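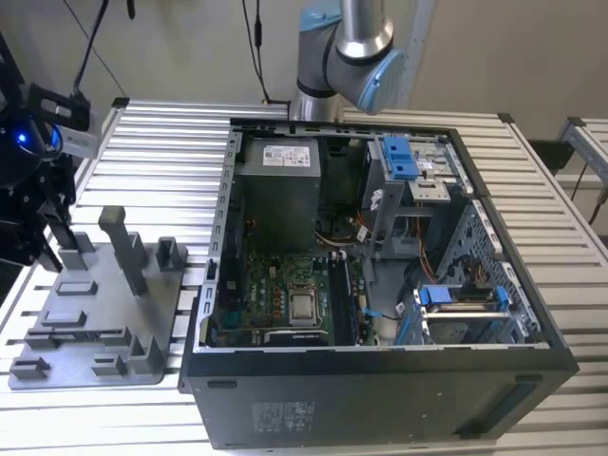 Section 4. Opening the Case and Preparing for Memory Installation

Reading time: 4 min

This section applies to the Lund mid-tower chassis used in the Grondosmont office series. It covers the work up to the point where memory modules are installed. Drive replacement is described in Section 5.

CAUTION: Shut down the computer, set the power supply switch to off, and unplug the power cord. Wait 10 seconds, then press the front power button once to discharge the board.

4.1 Positioning the case

1. Disconnect all external cables, including network and audio.
2. Lay the tower on its side with the removable panel facing up. The work surface must support the full length of the chassis.
3. Remove the panel screws at the rear. Slide the panel back and lift it off.
4. Put on a grounded wrist strap before reaching inside.

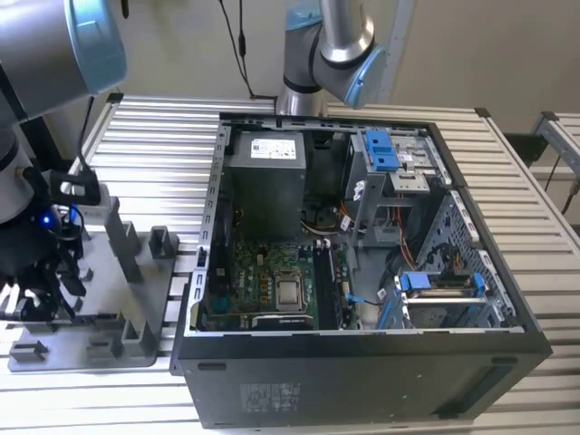 5. Identify the main parts before touching any connector. The memory slots are next to the processor socket. Drive cables run between the cages and the board and can be moved aside without being unplugged.
6. If a cable crosses the memory slots, shift it toward the drive bay cage. Do not pull on the wires -- hold the connector body.

NOTE: The blue latch on top of the drive bay cage releases the drive carrier. Leave it closed during this procedure.

4.2 Installing the modules

1. Open the retaining clips on the slot.
2. Align the notch in the module with the key in the slot.
3. Press down evenly on both ends until the clips close. If a clip stays open, remove the module and repeat from step 1.

CAUTION: Do not loosen the processor retention bracket. An unseated processor must be inspected under a lens before reuse.

4.3 Parts staging
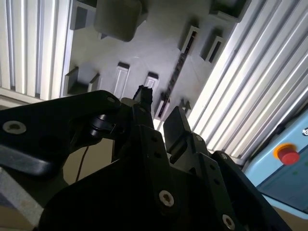

Parts removed from the chassis should be staged on a fixture or tray, in the order of removal. The Vutosik tray (Pundale part 3000) is suitable for most small items. Check any staging surface for features that stand up from it before setting a bare board down. Slotted tabs and bracket prongs can scratch the solder side, and a toothed strip will catch a loose cable. Boards go in an antistatic bag first, with the bag folded closed.

Screws are kept separate from boards at all times. The spare screw kit holds 300 pieces and is shared between workstations -- return unused screws to the kit after the side panel is back on.

Continue with Section 5 if a drive is to be replaced. Otherwise refit the panel and reconnect the power cord last.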